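Mesa Drirnum larga, blanca

Os lo digo ya, para que no tengáis que bajar hasta el final: es la mesa que más vendo y también la que más llamadas me da, casi todas antes de comprarla (¿cabe?, ¿se mancha?, ¿la subís vosotros?). Así que he decidido escribir esta ficha como si me hubierais llamado por teléfono, con todo lo que suelo contar y un poco más.

La Drirnum es una mesa rectangular, larga y blanca, sin cajones, sin faldón y sin ningún capricho. La fabrica Mägi, un taller con el que trabajo desde que abrí la tienda, y llevo años intentando convencerlos de que no le cambien nada. Una vez me propusieron redondear las esquinas y casi me da algo. Lo bueno de que sea recta es que puedes poner otra al lado y seguir, y seguir, y te queda una mesa de reuniones enorme sin un hueco raro en medio donde se cuelan los bolígrafos.

¿Para qué la compra la gente? Pues para todo. Salas de trabajo, talleres, aulas de academia, la oficina de toda la vida en la que al final también se come. A mí me gusta mucho como mesa compartida, de esas en las que te sientas donde encuentras sitio, dejas la botella y el móvil y te pones a lo tuyo. Para despacho de una sola persona os diría que no, la verdad, es demasiada mesa (aunque me han llevado la contraria más de una vez y luego estaban encantados).

Vamos con el blanco, que es el tema estrella. Es un blanco limpio, luminoso, que en una sala con poca ventana se agradece muchísimo. ¿Refleja? Sí, refleja la luz del techo, y si tenéis los focos justo encima lo vais a notar. Yo pondría la mesa un poco desplazada respecto a las lámparas, o en diagonal si la sala os deja, y arreglado. Lo que no hago es vendérosla como mate, que luego me llamáis y con razón.
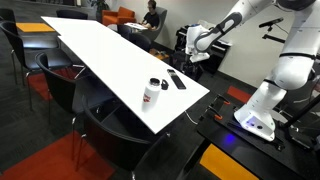
Nabila Chin me escribió que el reflejo le molestó la primera semana, que después movió la mesa un palmo y se olvidó, y que lo que de verdad echaba de menos era un sitio por donde pasar los cables. Tiene razón en lo de los cables, y le contesté lo mismo que os cuento a vosotros: de serie la mesa no trae pasacables. Mägi lo puede hacer por encargo, pero tarda más y ya no admite devolución, porque una mesa agujereada no se la puedo colocar a otro cliente. Si solo cargáis un móvil de vez en cuando, yo no me complicaría. Un clip adhesivo debajo del borde y a correr.

Las sillas. Me preguntáis muchísimo con qué combina y mi respuesta es aburridísima: con sillas negras. Respaldo curvo, patas finas de metal, nada que pese a la vista. El contraste con el tablero blanco funciona siempre y además las patas finas dejan ver el suelo, que si es moqueta oscura con alguna loseta de color (roja, amarilla anaranjada, lo que tengáis) luce mucho más. Ya sé que hay quien prefiere sillas blancas, y quedan bonitas el día de la entrega, pero no me hagáis contaros cómo están en agosto.

Para calcular cuántas sillas necesitáis, sentaos de verdad. Yo aconsejo 4 por el lado largo si vais a trabajar con portátil, y 3 si además tenéis papeles por medio. En las cabeceras cabe una persona sin problema. Si la mesa va pegada a la pared por un extremo, perdéis una cabecera, claro, pero ganáis estabilidad y un sitio donde tener el enchufe cerca.

Limpieza: paño húmedo, jabón neutro y secar. Nada de estropajo, por favor. El rotulador de pizarra sale si lo pilláis pronto; el permanente, según el día. Un cliente de Hokcombe me mandó una lista larguísima de productos que había probado contra una mancha de tinta y el que mejor le fue era el alcohol de farmacia, con poca cantidad y sin frotar como un loco. Probad siempre antes por debajo, en una esquina.

El peso y la subida. La mesa pesa 52 kilos embalada y hacen falta dos personas, sin discusión. El tablero viene en una sola pieza, así que medid el ascensor ANTES de pedirla (y el giro de la escalera, que es donde se tuerce todo). Si no estáis seguros, mandadme fotos del portal y lo miramos juntos, que no me cuesta nada y me ahorra disgustos. Las patas van aparte y se atornillan en un rato, con la llave que viene en la bolsa.

El plazo normal son 3 semanas. En agosto el taller cierra y no hay manera, os aviso con cariño porque todos los años alguien me la pide en julio para estrenarla en septiembre y vamos justísimos. Si es para una sala entera, escribidme con tiempo y reservo los tableros de la misma tanda, para que el blanco sea igual en todos.

Y para dudas, Eglė Tamošiūnaitė o yo os contestamos por correo. Ella es más rápida, yo me enrollo más, ya lo estáis viendo.

Productos relacionados
Mesa Drirnum corta, blanca
Silla Jelluvov negra, respaldo curvo
Silla Jelluvov negra con brazos
Clips adhesivos para cables
Pasacables Mägi (solo por encargo)
Recambio de tornillería para patas Drirnum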